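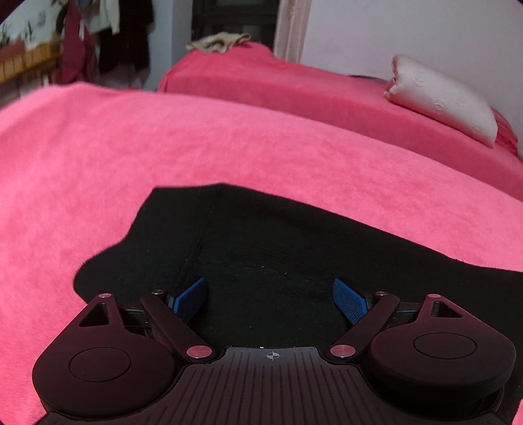 *Close view of a hand-held gripper with ribbed body.*

**Kotian opens garden tool lending and sharpening service in Clorkstead**

Clorkstead – From July, gardeners in Clorkstead and the villages near it can borrow pruning tools, and bring their own blades for sharpening, at the Kotian nursery on Hingate. The service is open to everybody, also to those who do not buy their plants from us.

The stock at the opening is 224 tools. It includes secateurs, loppers, pruning saws, long-reach fruit pickers, edging irons and hand forks in two sizes. Each tool can be kept for up to 24 days. A yearly card costs £3 for each household, and sharpening is paid separately at the counter.

"In our area many gardens are small, and the owner needs a lopper maybe two times in the year," said Harish Panicker, manager of the nursery. "He buys a cheap one, it stays in the shed, and when he takes it out it is rusted. Then he tears the branch and the tree suffers. We would like that people cut with a good blade."

The idea was tried last autumn with customers of the nursery's fruit tree section. In that period 898 loans were made. Secateurs and pruning saws went out most often, and there was a waiting list for the fruit pickers during the apple season. More of these have now been ordered.

Sharpening will be done by Divya Annamalai, who has worked in the nursery's propagation house for almost 3 years. Blades left before noon on Friday will be ready the next morning. She can sharpen secateurs, shears, hoes and spades. Chains for chainsaws are not accepted, and neither are the blades of powered hedge cutters.

Kotian also asks borrowers to clean the tools before bringing them back. Sap should be wiped away with a cloth and warm soapy water, and the blade dried well. Tools used on a plant with canker or fire blight must be reported at the desk, so that they can be disinfected before the next loan.

The racks and the sharpening bench were built by Tromgate, a joinery workshop in the town. "The bench is made of ash and it is heavy, it will not move when you work on it," said Dinesh Fernandes of Tromgate.

Cards can be requested at the nursery during opening hours. Please bring one proof of address. Parking is behind the glasshouses – the entrance is from the lower side of Hingate.

**Press contact:** Gopinath Mudaliar, Kotian nursery, Hingate, Clorkstead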